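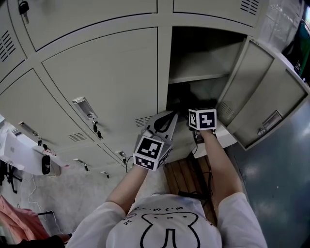
Zollar Handgreifer-Set, 2 Stück mit Markerwürfeln – Erfahrungen nach dem Sommer

Gekauft für unseren Aufnahmeplatz an den Spinden, zwei Greifer, links und rechts. Preis 800 Euro das Paar, Versand kam noch drauf. Kurz und knapp, hab wenig Zeit.

Aufbau: ging. Würfel sitzen fest am Greifer, Marker sauber gedruckt, matt. Wichtig, glänzende Folie hatten wir vorher beim Set von Femdale, unter Deckenlicht eine Katastrophe. Kalibrierung laut Anleitung 60 Minuten, bei mir eher das Doppelte, weil Kapitel 3 auf eine Tabelle verweist die es im Heft garnicht gibt. Lyle Pruitt vom Support hat sie am selben Tag gemailt. Danach lief es.

Spinde sind ein fieser Test. Enges Fach, Zwischenboden, innen duster. Zwei Greifer gleichzeitig rein, da muss man sich schon absprechen mit den eigenen Händen. Würfel ragt ein Stück raus, wer zu steil reingeht, eckt am Türrahmen an. Verfolgung verliert dann kurz den Marker, fängt sich aber wieder. Taschen und weiche Sachen: gut. Schlüssel umdrehen: vergesst es, dafür sind die Backen zu grob.

Wartung, wie wir es machen:
Backen alle 195 Griffe mit feuchtem Tuch abwischen.
Marker nur trocken, Mikrofaser. Kein Alkohol!! Ein Satz ist mir so grau geworden.
Schrauben am Würfelhalter einmal die Woche nachziehen, handfest.
Nach jedem Sturz neu kalibrieren, auch wenn man nichts sieht.

Reparatur bisher eine. Kabel am Stecker gebrochen, nach 176 Betriebsstunden. Knickschutz fehlt ab Werk. Kollege Ezekiel Alcantara hat neu gelötet und Schrumpfschlauch drüber, hält seitdem. Ersatzkabel gibts bei Cilix, Lieferzeit drei Wochen, naja. Kabel am Boden übrigens frühzeitig bündeln, bei uns war das ewig Chaos.

Plus: leicht, Marker gut, Support antwortet
Minus: Anleitung, Kabel, Würfel für schmale Fächer zu gross

4 von 5. Den Halter von Fitzsimmons mit dem flacheren Würfel würd ich gern mal dagegen testen, soll im April kommen. Kauf trotzdem nicht bereut.

Stand 7. Okt. 2021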